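When Antonina Stasiv came to Gestia, the rules for recording with hand-held grippers fit on one sheet of paper. Now there are 25 rules, and she wrote most of them. We spoke by telephone for almost an hour.

"The first rule is the start position," she says. "The garment lies flat, collar away from the operator. If every person begins in a different way, we cannot compare anything later."

Her second subject is the sleeves. One gripper must hold the cuff before the other one works on the hem. "People want to be fast, so they pull both together. I understand it. But then the cloth slides, and we must throw out the recording."

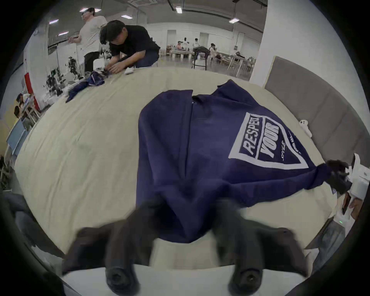
A sweatshirt on the work table, with one gripper closed on the end of the right sleeve.

In September her team checked 959 recordings against the rules and rejected 19. I asked if this is a good result. "It is good for us. Verident, our auditor, would like five. We are discussing."

She is more strict about wrinkles than I expected. Operators may not smooth the fabric by hand after the recording begins. "In a home, the clothes are wrinkled. The robot must learn this also."

Does she think that such rules should become a common standard? She was silent for some time. "Maybe the part about start and stop. For the rest, it is too early. The office in Zellville does it differently from us, and their work is also fine."

Contact the editors | © 2026 Omoregie | Back to top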